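Can a robot do my chores yet? Your questions, answered

Last updated Sat 2 April

I get a lot of mail about household robots, and most of it boils down to the same handful of questions. So I put them on one page. I'll keep adding to it as more come in!

So, can a robot do my housework right now?

Some of it. Floors are the big success, and they've been fine for years as long as you keep socks and charger cords out of the way. Windows, sort of. Lawns, yes, if yours is fairly flat. Anything that needs hands is where it gets slow. Picking up, folding, sorting, putting things back where they live (and knowing where they live!) is still mostly your job and mine.

Why are hands so hard?

Think about picking up a cushion. You don't plan it. You grab a corner, it sags, you shift your grip without noticing and off you go. A machine with two fingers has to work out where the soft thing ends, how hard to squeeze, and what to do when it changes shape halfway up. A mug is the same mug all the way to the shelf. A cushion, a towel or a pair of kids' pajamas is a different shape every second.

Add a normal room to that, with a box against the wall, papers in a heap and somebody walking around in the middle of it all, and you can see why the clean little demo videos don't tell you much.

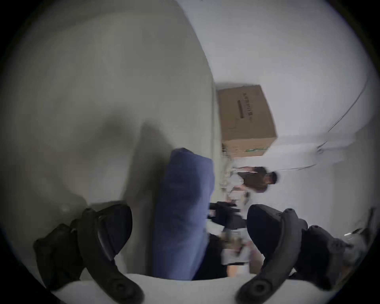
Grigore Rusu
Home and workshop automation writer, Jallville

The blue padded thing between the two fingers is the sort of item I mean. It's rumpled and it's soft, and there's plenty of other stuff nearby to get confused by. I love this kind of job as a test because any seven-year-old can do it and plenty of very expensive equipment can't.

What about folding laundry?

It can be done, slowly. I watched a two-armed machine at the Nustport trade days in February work through a basket of 17 T-shirts, and it did fold all of them, though a couple looked like I'd done it in the dark. When somebody tossed in a fitted sheet, the operator very politely took it out again. I can't fold a fitted sheet either, so no hard feelings.

Is it any better on the shop floor?

Much better, but mostly where the work has been made boring on purpose. Same part, same bin, same spot, all day long. My friends at Pîrvu, a small upholstery shop outside town, have an arm that stacks finished seat panels and it runs happily for hours. They tried it on loose cushions coming off the bench in any old position, and it managed 185 out of 212 before they called it a day. That sounds good until you picture yourself walking over to sort out the other ones. They still put a person on cushions.

Why do people use hand-held grippers?

To teach the robots! You hold a pair of fingers like the ones a robot would have, with a camera on board, and you just do the chore. The recording shows the machine what the job looks like from the hand's point of view. It's a lot quicker than driving a full robot arm by remote control, and you can carry the thing from room to room.

I had a go with one at an open evening in Flallport and I was terrible for the first ten minutes. You lose your thumb, basically, and everything you know about picking up a pillow goes out the window. It gave me some sympathy for the robots.

How many tries does it take to teach one chore?

It depends on the chore and on how fussy you are. The people I talked to in Flallport said they collect up to 1000 recordings for a single soft-object task, in different rooms and different light. Then someone brings in a pillow with tassels and they find out what they missed.

Would you buy a tidying robot this year?

Nope. I'd buy a good floor robot and spend what's left on storage baskets, and I say that as someone who really, really wants the tidying one. If you've got a workshop with one dull, steady task, then yes, it's worth asking for a trial. Bring your own parts to the demo, including the ugly ones, and don't let the salesperson line them up for you.

Will it be safe around my kids and my dog?

Floor machines, generally fine. Arms are a different matter, and I wouldn't put one in a family kitchen without someone in the room who knows where the stop button is. Ask how hard it can push and what it does when it bumps into something. If the answer is vague, keep asking.

Can I send you a question?

Please do! Use the contact form and tell me which chore you hate most. Ironing is winning at the moment, with cat litter right behind it.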